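Jan 12, 2019 - Pimcombe workshop, phone and case bench. Sheet 648.
Walked by Kamala Palaniappan, second look by Tharun Thomas.

Mark each line OK, WATCH or FIX. Comments go under the line, and please write real ones! A bare OK tells the next person very little, and I love reading what people notice about a bench they stand at every day.

## 1. Bench top

- [x] **Surface solid, no splinters or lifted grain** - OK
 Ran a cotton cloth over the whole top, both directions, and it didn't snag once. Really pleased with how this wood has held up.

- [x] **Scuffs and scratches** - WATCH
 The pale patch near the center is still there. Fingertip test is smooth, so nothing that would mark a screen. Tharun thinks a light wipe of oil would hide it. I'd leave it alone until February, so we can tell whether it's growing. If we oil it now we lose our baseline.

- [x] **No grit, screws or glass chips on the top** - OK
 Found one speck of grit with the cloth, back left. Brushed off. Remember that phones go face down on this surface all the time and one chip can ruin a screen, so do this line first if you're in a hurry.

- [x] **Side strips flush, no sharp ends** - OK
 Both black strips checked along their full length with a gloved hand. Left one has a slight lip at the near end. You can feel it but it doesn't catch.
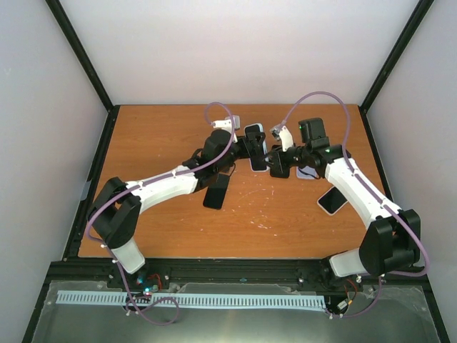 - [x] **Top sits level** - OK
 Tried the spirit level in the middle and along the front. Last year's sheet said the bench rocked a little toward the window side, and the new feet have completely fixed that. Great job, whoever fitted them.

- [ ] **Wiped down with the right cleaner** - FIX
 The spray bottle on the shelf has no label. I'm fairly sure it is the Skideo screen cleaner, but fairly sure won't do. Bottle removed. Labels are in the second drawer at Fothergill and I'll bring a sheet of them over.

## 2. Walls and corners

- [x] **Walls clean and free of tape residue** - OK
 Wonderfully clean. The plain background makes it so much easier to spot a dark phone lying on the wood.

- [x] **Corner posts tight** - OK
 Gave each one a firm push at shoulder height. No movement, no creaking.

- [x] **Gap between table and back wall** - WATCH
 Big enough for a SIM tray to drop through, as we learned. Tharun wants a foam strip along it. I say yes, get the gray foam. Swept behind and found two trays and a coin.

- [x] **Lighting even across the top** - OK
 No dark corners. Turned a glossy case over in my hand at the middle of the bench and could see every hairline on it.

## 3. Phones

- [x] **No swollen, bent or warm batteries** - OK
 Each phone laid on its back and pressed gently at the corners. None of them rocked. None warm to the hand. If one ever does rock, stop there, put it in the metal tin, and take the tin outside before you fill in any paperwork.

- [x] **Glass whole, front and back** - OK
 One has a tiny nick by the charging port. It was logged when it came in, no change. Still fine to handle with bare fingers.

- [x] **Powered off** - OK

- [x] **Battery level noted on the stock card** - WATCH
 One card says 100. We store ours at half, so that one should be run down a bit before it goes back in the drawer. Easy fix, and a good habit to get into! I've put a sticky note on the card.

- [x] **Phones kept back from the table edge** - OK
 The rule is a hand's width. We like them toward the middle, with enough room between them that you can pick one up without nudging its neighbor.

- [ ] **No phones stacked** - FIX
 Two were stacked in the drawer under the bench, screen to screen. They've been separated and there's no damage, but that was luck. Dividers are coming with the next Flallum order.

## 4. Cases

- [x] **No cracked corners** - OK
 Flexed each case lightly. Hard ones crack at the volume cutout first, so look there.

- [x] **No loose grit inside** - OK
 Tipped and tapped every one over white paper. Honestly my favorite line on the sheet, it's so satisfying when nothing falls out.

- [x] **Case matches the phone size on the card** - WATCH
 One case is a snug fit. It goes on without force, but taking it off needs a thumbnail in the corner. Warn new people, as they tend to pull from the middle and the phone pops out at speed.

- [x] **Camera opening lines up** - OK
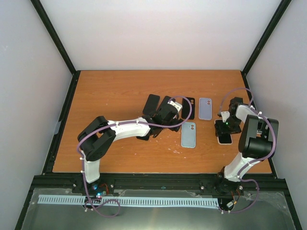

*Phone bench, orange-brown wood top. Faint scuffs near the center, see section 1.*

## 5. Standing and reaching

- [x] **Floor in front of the bench dry and clear** - OK
 Mat is flat. The curled corner from the previous sheet has been taped down, and taped well.

- [x] **Nothing to drink on or beside the bench** - OK
 Thank you! Three sheets in a row with a pass here.

- [x] **Metal tin and sand bucket within 6 feet** - OK
 Tin lid opens freely. Bucket could use a top-up, the level has dropped to the painted line.

- [ ] **Emergency numbers posted** - FIX
 Card is up but sun-faded. The last digit of the site number could be a 5 or an 8. Reprint in black and move it to the inside of the door.

## Extra comments

**Kamala:** Best this bench has looked since I started doing these. The fixes are all small and cheap. I'd like us to try sorting phones and cases into separate drawers for a month - right now everything shares one, and I suspect that's how the two ended up screen to screen.

**Tharun:** Agree on the drawers. Don't agree on waiting with the oil, but I'll live with it. Can we add a line for fingernails and rings? I had a ring on for half the walk and only noticed at section 4.

**Kamala:** Yes, adding it under section 5. Great catch.

## To do before the next walk

| Item | Who | Done |
|---|---|---|
| Label and return spray bottle | Kamala | |
| Foam strip, back gap | Tharun | |
| Drawer dividers | Tharun | |
| Reprint number card | Kamala | yes |
| Top up sand | either | |

Next walk in February. Bring the same cotton cloth, it's hanging on the hook by the sink.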